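3. The Bench and the Task

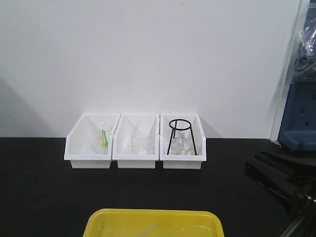
We built the Nalier bench in one bay of a shared workshop, between a drill press and the door, and most of its design follows from that. Everything had to come apart in an evening and go back together in the same place on Tuesday, when the bay was ours again. The arm bolts to a plate under the tabletop, and the bins go up against the wall, side by side in a single touching row. It is a very simple setup, and we were delighted by how much interesting trouble it gave us!

Figure 3. The Nalier bench with the bins in place. Left bin: beaker with two plastic stirrers, yellow and green. Middle bin: beaker. Right bin: tripod stand and flask. The yellow tray is at the front, with the arm on the right.

3.1 Why glassware

Our first build, Havar, sorted wooden blocks, and it did so well that we stopped learning from it. Clear glass is a much better teacher. A beaker in a white bin offers the camera a rim, a few gray lines and whatever highlights the lamps happen to make, and the depth reading behind it tends to be the back of the bin. We considered painting the bins a darker color and decided against it. White parts bins are what people have at home, and we wanted the method to work with them.

The stirrers turned out to be a lovely extra. They are thin, they lean on each other, and they show up strongly through the glass, so an early version of the detector reported the stirrers with great confidence and missed the beaker holding them. The tripod stand causes the opposite problem - its ring is easy to find, but the flask has to be reached without knocking a leg.

3.2 Procedure

A trial starts with the arm parked at the right side of the bench. The control program, Varma, names one object, and the arm must bring it to the tray and let go. We allowed 20 seconds per attempt and 5 attempts per object before a reset. Resets were done by hand, with the objects shifted a little inside their own bins each time.

In all we logged 978 attempts. Of these, 267 were made with the overhead lights off and a desk lamp on the left, to see how far the detector leaned on the highlights. Those attempts are reported separately in Section 4, along with the ones where the gripper closed on the wall of a bin.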